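The Free Birthday Dessert Is Not a Present
2019-08-26
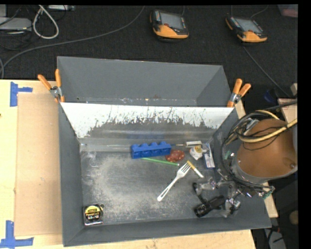
My sister turned forty in July, and by the time she blew out a candle at her own kitchen table she had already eaten a free scoop of ice cream, half a free burrito and something called a celebration brownie that came in a paper cup with a plastic lid. She had driven to three different places to get them. She was tired. The cake, which my mother had made from scratch and which was the thing she'd asked for, got one polite slice out of her and then went under foil.

I've been grumpy about this ever since, so I'm going to write it down and be done with it.

I used to be all in on the birthday freebies. For a few years I kept a list taped inside the pantry door with every chain that gave you something, and what you had to do to get it. You sign up by the first of the month. You download the app. You show your license. My friend Mei Ridgeway and I traded tips the way our mothers traded coupons, and I thought of us as pretty sharp. When the kids were small it felt like a treasure hunt, and they would sit in the back seat with sticky hands planning the route. I don't take any of that back. A six-year-old with a free cookie is a happy person, and I'm not here to argue with her.

What I'm arguing with is the idea, which I hear all the time now, that this stuff is generous. "They're so nice about birthdays there." I've said it myself. They aren't nice about birthdays there. They have your birthday in a computer, along with your phone number and what you ordered last time, and the computer sends out a coupon. I don't think that's evil. It's just advertising, and we don't usually thank people for advertising to us.

Take Purba, the frozen yogurt place near us, since that's the one my family is most loyal to. On your birthday you get a cup free up to a certain weight. It's self-serve. I have never in my life seen a person stop at the free weight. You'd need the hands of a jeweler. So you pay the difference, and then the people who came with you pay for theirs, because who goes for birthday yogurt alone? Last year our free cup cost us more than a half gallon of good ice cream and a jar of hot fudge, which we could have eaten at home in our socks.

Or the Brillum bakery, where the birthday cupcake is free with a reward account and the reward account used to be a punch card. I liked the punch card. It lived in my wallet, it asked me nothing, and if I lost it I was out a muffin. Now there are points. You need 600 points for a loaf of bread and 2,000 for a sheet cake, and the points go stale faster than the bread does. I asked the girl at the counter how long 2,000 would take somebody who buys a coffee and a roll on the way to work, and she looked at the ceiling for a while and said, "I think it's mostly for offices." I appreciated that. It was the straightest answer I've had out of a rewards program.

My cousin Xiomara Wojcik thinks I'm being a crank. She has said so, with her mouth full. Her position is that a free thing is a free thing, she likes getting out of the house, and if a company wants to hand her a milkshake once a year she's not going to ask it about its motives. She also points out that I'm a person who will drive across town for cheap butter. All true. I do drive across town for cheap butter. But I know what I'm doing when I do it, and I don't tell the kids that the store loves us.

Also, and I said this to her face, she always buys fries with the milkshake.

The part that bothers me most is smaller and harder to explain. It's what the free stuff has done to the day. In our house a birthday used to have one dish in it. You picked it weeks ahead and you were allowed to be unreasonable. My brother had lasagna for breakfast one year. My dad asked for the same thing every time, a coconut cake with the coconut toasted too dark, because his mother had always burned it and that was how he liked it. My mother would stand at the oven door and burn it on purpose, which went against everything in her nature. I can't think of a more loving thing I've seen anybody do with a baking sheet.

Nobody was full when that cake came out. We'd been smelling it all afternoon. That's most of what made it good, if you want my opinion - it's a perfectly ordinary coconut cake. I've made it since, on days that weren't his birthday, and it's fine.

Now we arrive at the cake with our stomachs already spoken for. The birthday person has been snacking since eleven in the morning on things she didn't choose. She got the flavor that was in the promotion. She got it in the size of the promotion. Then she comes home and the thing somebody spent two hours on has to compete with a brownie in a cup.

I know what people will say, because Mei said it. Not everyone has a mother who bakes. Plenty of folks work a double on their birthday, and a free sandwich might be the only fuss anybody makes over them. I thought about that one longer than the others. I worked some of those birthdays myself in my twenties, and I remember a guy at a doughnut window in Clerelport who saw my license and gave me an extra one and sang about half the song. I was really touched. I still think of him when I smell a fryer.

But he did that. There wasn't any program. He had a tray of doughnuts and he decided. If he'd scanned my phone and the screen had told him to say happy birthday, I don't believe I'd remember it, and I don't believe the person working the window today gets much joy out of saying it because the screen says so. You can hear it in their voices, poor things. They say it to the register.

So I'm not talking about the person on a double. Take the sandwich, please, and get the big one. I'm talking about people like us, with a stove and a family and a grocery store ten minutes away, who have somehow let a list of chains plan the day.

Mei's other argument is that it saves money, so one year I kept the receipts. We did five stops for my husband's birthday. Every single thing that was supposed to be free was free, I'll give them that. The rest of it came to 70 dollars. That was drinks, and the kids' stuff, and a "buy one" to go with a "get one," and a bag of roasted nuts I can't account for. He spent the evening lying on the couch with his belt undone. I showed him the total and he said, "But we had fun," and we did have fun, some. We had fun in the car. We'd have had fun in the car going to the lake.

The emails don't stop either. I gave out my address to get a free pretzel and I've been hearing from the pretzel people ever since. They wrote to me on my half birthday. I didn't know I had one. Fornuvex, which as far as I can tell is the outfit that runs the app for half the lunch places in our area, sent me a message in February that said "We miss you," and I'd like to know who exactly is doing the missing.

This year I took the list off the pantry door. It left four little squares of tape that I haven't scraped off yet. I told the kids we could keep one stop, their choice, and they picked the yogurt without even talking it over, so I'll be back at Purba watching everyone blow past the free weight and I'll pay for it and keep my mouth closed. My daughter says that'll be the real present.

For my own birthday I've asked for pierogi, the potato and cheese ones, fried in too much butter, and an applesauce cake with no frosting. Nobody is allowed to eat anything interesting before five o'clock. My husband wanted to know if he could still pick up my free coffee in the morning, since it's right on his way and I'd earned it.

I said what did I do to earn it, and he said, "Well, you signed up."

I'm still thinking about whether to let him.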